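Reading time: 2 min

What to do if the heating goes off in a rented flat

First of all, put on a jumper and write down the time it stopped, because you'll want that later (I never did in my first flat, and how I wished I had!). Then ring your landlord or agent, and follow it up with an email saying the same thing, however silly that feels. 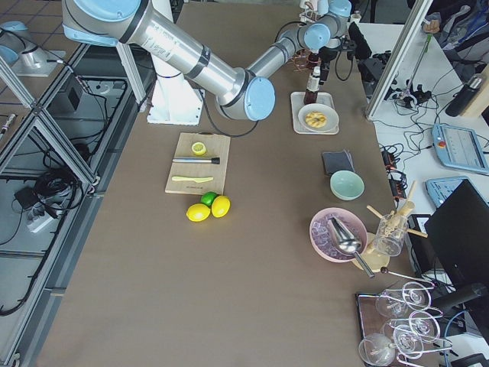
Keep a little diary after that: room temperature morning and night, who you spoke to, what they promised. If you buy a heater, hang on to the receipt. Two days with no reply is plenty, so do ring the council's housing team and ask for your case number.

Last updated March 2026

Contact Ayane Sakai | © Mumeo | Back to top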